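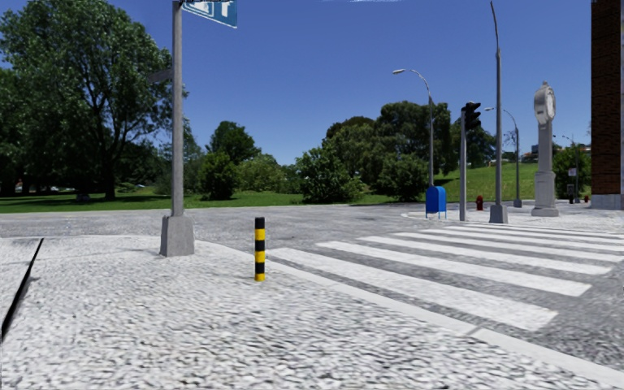
2 min read

Resident parking permits in Cavside: frequently asked questions
Last updated 28 August 2023

Who can apply for a permit?
Any person who lives at an address inside the Cavside zone and has a car registered to the same address. If you rent, you can apply too, and the owner of the apartment does not need to sign anything.

How much does it cost?
The first permit of a household is $18 for one year. The second one is $128. We do not give a third permit, also not for large families. We know that many people are unhappy with this rule.

How long do I wait?
Usually 14 days from the moment when all papers are received. In November it can be longer, for the reason that most permits are renewed in that month.

Which papers do I need?
A copy of the car registration and one letter with your name and address, for example an electricity bill. The letter must not be older than three months. Please do not send us the originals, we cannot return them.

My car belongs to my company. Is it possible?
Yes, but ask your employer for a short statement that you are the usual driver. Leasing contracts are accepted in the same way.

Can my guests park on Doucet Street?
Yes, with a visitor ticket. You can buy a booklet at the office, and each ticket is good for one day. Write the date with a pen. Tickets written with pencil are not valid.

I changed my car. Must I pay again?
No. Send us the new plate number and we will correct the permit free of charge. Until you receive the confirmation, please keep the old permit with you.

What if I lose the permit?
Write to Imani Mahmoud at the permit desk. The first replacement is free, after that it costs the same as a first permit.

I received a fine, but my permit was valid. What can I do?
Send a copy of the fine and of the permit to Osaze Onuoha, who handles the objections. Do not pay before you have his answer, it is more difficult to get the money back later.

Can I use the permit in the Pivum garage?
No, the garage is private and has its own prices. For questions about it, please call the garage directly.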